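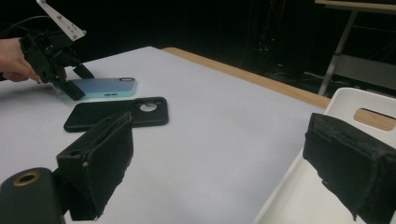

# 壳的一生

我家玄关柜最下面那格抽屉，拉开大约要用搬一袋米的力气。里面住着手机壳。它们的主人，也就是那些手机，早就走了：有的折价换了新机，有的掉进过汤里，有一部至今下落不明，我怀疑它在某辆出租车的后座缝里度过了晚年。壳都还在。壳比手机长寿，也比手机占地方，这在我买第一只壳的时候，卖壳的人没有提过。

四月里我搬了一次家，从Posisstead的老公寓搬到Fleravbridge，路不远，东西不少。打包到玄关那天，我坐在地上对着这格抽屉，打算用十分钟解决它。结果坐到天黑，晚饭吃的是饼干。这篇稿子就是那天晚上的副产品，外加后来几个星期我跑去别人摊位上、铺子里、仓库里打听来的东西。编辑原本约的是一篇关于搬家的文章。编辑很有涵养。

## 一、抽屉

先说抽屉里的秩序，或者说它当初假装有过的秩序。

靠外一层是近年的，叠得还算整齐，硬壳垫底，软壳在上。再往里是套在一起的，小的套进大的，像某种不太成功的俄罗斯套娃，要拆开得用指甲，拆开时会发出一声很不情愿的"啵"。最里面那层已经谈不上是壳了，几只透明软壳互相粘住，颜色介于陈年茶汤和旧报纸之间，摸上去有一种让人想立刻洗手的温柔。

我把它们一只一只摊在饭桌上。这一步很要紧，各位如果也打算清理，请务必摊开。壳放在抽屉里是一团，你会觉得"反正就这么一点"，关上抽屉继续过日子。一旦摊平，每只壳都有了自己的地盘，背面朝上，摄像头的洞对着天花板，一桌子独眼、双眼和多眼的东西看着你，你才知道自己这些年干了什么。

摊开之后的第二个发现，是我认不出它们属于哪部手机。壳上一般不写型号，写了也是写在里侧，字小得像合同附则。唯一的线索是洞。

## 二、洞的考古学

手机壳的历史，其实是一部开洞史。

早年的洞很谦逊，在一角开个圆角的小方口，或者一枚小小的椭圆，刚好让一颗镜头喘气。那时候人们买壳还会认真看背面的图案，因为背面有地方印图案。后来镜头多了，洞跟着长大，先是竖着排成一条，再鼓成一个方块，又有几年流行正中央开一个大圆洞，外面围一圈凸起的边，远看像炉灶，近看像下水口。我抽屉里正好有一只这样的黑壳，哑光，很沉稳，洞大得可以伸进两根手指。我伸了。家里人从旁边经过，没有问。

那圈凸起的边有它的道理。镜头比机身高，手机平放时镜头先着桌子，壳就得比镜头再高出一点点，替它挨磨。于是手机越做越薄，镜头越做越厚，壳为了高过镜头也跟着厚，三者加起来，刚好回到十年前那部手机的厚度。这笔账谁都会算，但大家约好了不算。

除了摄像头，壳上还有别的洞。底边一排小槽，给喇叭，给话筒，给充电口；侧面有时留一段缺口给静音的拨片。这些小洞的精确程度，大致等于这只壳的价钱。便宜壳的充电口总是偏一点点，只偏那么一点点，原装线插得进，别的线插不进。你拿着线在洞口试了几回，最后把壳的一角掰开，插上，再把壳按回去，从此每天晚上重复一次，直到那个角彻底松掉。我抽屉里凡是左下角裂开的，死因都是这个。

Lunthorpe有个周末市场，靠铁路桥那头是卖配件的，我在那里请教过一位摊主怎么分辨没有标签的壳。他拿过我那只黑的，翻过来看了一眼洞，翻回去又看了一眼按键，报出一个型号，放下，继续吃他的面。我问他凭什么这么肯定。他说看洞就够了，看按键是给顾客看的，显得慎重。

## 三、颜色

抽屉里黑壳最多。人们买黑壳的理由很充分：耐脏，百搭，不显旧。我买黑壳的理由是每次都在店里犹豫太久，店员开始擦别的柜台，我便拿了黑的。

黑壳分亮面和哑面。亮面的好看大约能维持到走出店门，然后它就成了一份指纹档案。哑面的好一些，摸起来像粉，放在白桌子上像有人在那里剪掉了一块。哑面怕的是油，拇指常按的地方会慢慢变亮，用到后来，你可以从壳的背面看出这个人是哪只手拿手机、小指托在哪里、等车的时候习惯搓哪个角。我有一只，右下角亮得能照人，那一年我等车等得很多。

彩色壳里势力最大的是渐变。渐变是一种不想得罪人的颜色：你说喜欢蓝，它有蓝；你说喜欢绿，它过一会儿就绿了。最常见的是从浅蓝走到薄荷，亮面，一头像游泳池的浅水区，另一头像牙膏。我曾经以为只有我买过这种，后来在Fleravbridge的早班电车上数——其实也没数，就是抬了一下头——发现半个车厢都在游泳池和牙膏之间的某个地方。

渐变壳的麻烦出在年纪上。它老起来不均匀，浅的那头先发黄，深的那头还撑着，中间的过渡就跑了调。一只蓝到薄荷的壳用上一阵，会变成蓝到某种说不上来的东西。商品页面不会给这个颜色起名字。页面上的名字都是"晨雾""浅湾""初融"，我替后来的颜色想过一个，叫"隔夜"。

透明壳我不想多说。透明壳是给那些真心喜欢自己手机颜色的人准备的，他们会有一小段幸福的时间。之后壳黄了，手机在里面看起来像泡在药酒里。他们会去查怎么洗白，网上有许多方子，小苏打的，牙膏的，酒精的，晒太阳的。我都试过。小苏打让厨房水槽很干净。晒太阳让它更黄。

## 四、材料，尽量简短

我不懂化学，以下内容来自一位在Lund开维修铺的师傅，他说得比我写的好，还一边说一边给人换电池。

软的那种，大家都叫硅胶，铺子里叫硅胶的东西有一半不是。真硅胶摸起来发涩，粘灰，从牛仔裤口袋里抽出来会把口袋内衬一起翻出来，用久了边缘松垮，像洗多了的袜口。另一类软壳光滑些，有点弹，能拧，能卷，透明壳多半是它，发黄的也多半是它。硬壳又脆又轻，印图案最清楚，装的时候要有决心，拆的时候要有指甲，摔一次往往从按键那里裂，那里最细。还有硬背软边的，取两家之长，价钱也取两家之长。

皮的他不愿意评价，只说皮壳的顾客一般不来修手机，来的时候也一般不着急。

我问他，壳到底有没有用。他把手里的螺丝刀放到磁垫上，想了想，说角上有用。手机落地十有八九先碰角，角上厚一点、软一点，就管用；背面印什么花，地板不在乎。然后他指了指墙边一只纸盒，里面全是客人换下来不要的壳，说："这里面每一只都保护过一部手机，至少保护到碎屏那天。"

纸盒里最上面那只是渐变的。隔夜色。

## 五、为什么还要买

写到这里应该有人问：一部手机一只壳，用坏再买，抽屉怎么会满。

问得好。我把自己的购买记录往回翻，翻出几种情况，按丢脸程度由浅到深排列如下。

- 手机新买的，壳必须当天买，当天买的都不满意，于是网上再买一只。
- 网上那只到了，颜色和页面不一样，退货要打印单子，打印机没墨。
- 凑单。满减差一点点，壳是全站最便宜的东西，于是为了省钱多买了一只壳。
- 旅行时买的，上面有当地的桥。
- 情绪不好。
- 情绪很好。
- 买错型号。名字后面带不带那个字母，差一个洞的位置。
- 买错型号，第二次。

最后一条我想辩解几句。型号的名字如今长得像贵族，前面是姓，中间是代，后面跟着加号、字母和一个表示更大或者更好的词。屏幕尺寸相同的两部手机，洞可以一个在角上，一个在正中。壳到手，套上去，边框严丝合缝，你正要高兴，翻过来一看，镜头被盖住半边，像有人戴歪了眼罩。这种壳退不退都难受，我通常放进抽屉，并对自己说，也许哪天有朋友用得着。

没有朋友用得着。用得着的朋友自己也有一格抽屉。

## 六、试壳

那几个星期里我学到的最实用的一门手艺，是怎么装卸手机壳。听起来不像手艺，所以大家都做得很差。

Lunthorpe那位吃面的摊主给我示范过。装的时候，先把有音量键的那一侧卡进去，再压对边，四个角最后走一圈，用拇指腹，不用指尖。大多数人反着来，先套两个上角，再硬按下面，壳口被撑开，按一次松一点。卸的时候从镜头那一角开始推，从里往外，拇指顶着镜头旁边的机身，别顶镜头。他卸一只硬壳的声音很轻，咔，像掰一块薄巧克力。我卸同一只，声音像掰断了什么，旁边几位顾客都抬了头。

平放着的壳其实很难拿。这是我把它们摊在饭桌上以后才留意的。壳薄，边矮，背面朝上的时候弧面向外，手指没有下脚的地方，亮面的还打滑，你推它，它就在桌上溜，最后多半要推到桌沿，让它探出去一截，才捏得起来。哑面的好些，能从边上抠。最容易的是洞大的，指头一钩就起，那只像下水口的黑壳在这一项上遥遥领先，它总算有了一个优点。

如果要收纳，摊主建议背面朝上叠，洞对洞，软硬分开。软的压在硬的下面会变形，硬的压在软的下面会粘印子。我问他摊上那么多壳是不是都这么叠。他看了看自己的摊子，说建议是给顾客的。

他摊位后面还有一处小仓库，准我进去看了一眼。大概3000只，他这样估计，具体没点过，点了就得记账。架子一直顶到天花板，按型号分箱，越往高处手机越老。最高那一层的壳，世上还在用那部手机的人也许已经不多了，他说偶尔也有老人家来，拿着一部边框磨得发白的旧机器，问还有没有。他就搬梯子。搬梯子的那种生意，他不讲价，对方也不讲价。

我在箱子之间看到两只挨着放的，一只浅蓝带绿，一只哑黑，跟我家里那对差不多。我有一点在异乡遇到亲戚的心情，主要是那种想绕道走的心情。

## 七、裸机党

应该给另一派一点篇幅。

裸机党认为壳是对设计的侮辱。他们说，人家把边框打磨到那个弧度，你给它穿一件雨衣。道理上我无法反驳。他们的手机确实好看，放在咖啡桌上，薄薄一片，灯光从边上滑过去。我有一段时间也是裸机党，为期九天。

头几天非常愉快。手机变轻了，口袋变大了，我觉得自己的人生也紧凑了不少。接下来我开始注意地面。我以前不知道Posisstead有多少石板路，也不知道公寓的楼梯间铺的是那么硬的砖。我接电话时会先找一块地毯站着。有一次在车站，人很多，我双手捧着手机回消息，一位女士给我让了座，大概以为我捧的是药。

第九天它从洗手台上滑下去，落在浴室脚垫上，毫发无损。我当天下午就去买了壳。摔碎了倒可能就此死心，偏偏它没碎，给了我一种还来得及的感觉。

那只壳是黑的。店员在擦别的柜台。

裸机党里意志坚定的，后来多半也有一只壳，放在包里，"出门爬山时用"。我没见过他们爬山。还有一支温和派，只贴膜不戴壳，背面贴、侧面贴、镜头上再贴一圈，贴完之后原来的材质一点也摸不到了，但他们坚持那是裸的。

## 八、去处

说回那张饭桌。

壳的下场很少有人写，可能是因为不体面。先说回收。我住的两个地方，分类指引上都找不到手机壳这一项。塑料瓶那一栏不要它，小电器那一栏也不要它，它不带电。硬背软边的尤其难办，两种料咬在一起，拆不开。我打电话到清运处去问，对方听完，静了一会儿，问我是不是很多。我说一抽屉。她说那您分几次扔。

转送。我在楼下的公告板贴过一张纸，写"各式手机壳，免费，自取"，底下注了几个我能认出来的型号。有人在纸上用铅笔添了一句"有没有充电线"。三天后纸被撕走了，壳一只没动，我想那个人需要的是纸。

挪用。网上有许多聪明办法：当肥皂盒，当钥匙托，当名片架，剪成杯垫。肥皂盒我做了。大圆洞那只天生漏水，连孔都不用打，我一度以为自己发现了它真正的天职。肥皂用到一半，也从洞里漏了下去。杯垫我也剪过，渐变的那种，剪开的边会翘，杯子放上去微微晃，喝茶像在坐船。

给孩子玩。邻居家的小孩来过一趟，对一桌子壳的兴趣比我预料的大得多。她把它们背面朝上摆成一条街，说有洞的那头是窗户，底下那排小槽是暖气。透明发黄的几只她挑出来放在一边，我问是什么，她说这是医院。走的时候她带走了两只，都是渐变的，她母亲隔着门向我道谢，语气里有一点别的东西。

剩下的，我按照那位维修师傅的办法筛。他的办法很简单：手里有手机的，留一只在用，一只备用；手里没有手机的，一律不留。我照做，进展顺利，一直做到第一只壳。那只壳是旅行时买的，上面有当地的桥。

我知道那部手机早没了。我也知道那座桥我拍过许多照片，照片在云上，从来不看。可是壳拿在手里，侧边有一道口子，是在桥底下那家小馆子门口摔的，当时外面下着雨，我一边捡一边笑，边上的人也在笑。这种事照片里没有。壳上有。

于是它去了"再说"那一堆。"再说"那一堆后来长得很快。

## 九、一点实用的话

杂志规定专题末尾要给读者一些用得上的东西，我就把这几个星期记在本子上的抄过来，顺序没有讲究。

买之前把手机翻过来拍一张背面，买的时候对着洞看，别背型号。

角要厚。背面薄一点没有关系。

充电口那里用自己的线试，别用店里的线。店里的线是店里挑过的。

亮面的壳放在玻璃桌上会走。

透明壳当日用品买，别当东西养。黄了就换，别洗。洗的那点工夫可以用来等新的。

渐变壳买浅的那头在下面的，手心遮得住。这一条是摊主说的，我没有验证，我现在不太敢进他的仓库。

隔一阵把壳卸下来擦一擦里面。里面的灰能把机身磨花，一部一直戴着壳的手机，卸了壳常常比没戴过的还旧，四周一圈细印，像戴久了的表带底下。我卸下自己那只的时候，发现里面还夹着一张车票，Lund往返，字都磨没了，只剩一个箭头。

放抽屉之前把灰擦掉，软硬分开，洞对洞。超过十只就换一个小一点的抽屉。

最后这一条是我自己想的，效果还行。Fleravbridge这边的玄关柜比原来的窄，最下面一格只有从前一半深。壳搬过来以后放得下，稍微按一按就能关上。桌上现在还剩两只没进抽屉，一只从浅蓝走到薄荷，一只哑黑，前者配的手机已经送人，后者我到今天也没弄清楚当年为什么买。新手机下星期到，店家来信说附赠一只壳，颜色随机。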